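4.3 Setting up the cloth grasp check

Applies to Killdale controller 7 and later. Complete section 4.2 (arm calibration) first.

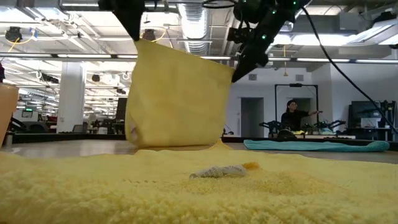
The grasp check compares the commanded finger gap with the measured gap while the arm holds a piece of cloth. If the two values disagree for too long, the planner stops the current motion and asks for a new grasp point.

1. Open the Plakach console and select Perception > Cloth.

2. Set the mask source to Fixed Camera. Do not use the wrist camera for this step.

3. Draw the work area on the live view. Leave out the floor and the walls.

4. Set Timeout to 333 ms.

5. Enter 2,000 in Minimum Mask Area (pixels). Smaller regions are ignored.

Note: A cloth that is close in color to the surface under it can merge with that surface in the mask. Turn on Depth Split if the outline spreads past the cloth.

6. Press Hold Test. The arm closes on a corner, lifts, and waits for your input.

CAUTION: Keep hands out of the work area during Hold Test. The arm may move again without warning when the planner picks a new grasp point.

7. Check that the status line reads HOLD OK, then press Save Profile.

If the status line shows error 839, the gap reading did not arrive in time. Restart the Jorkby gripper service and repeat step 6. Saved profiles are not affected by the restart.

Section revised November 20, 2018, by Zdenka Tomić. For two-arm lifts, see section 4.4.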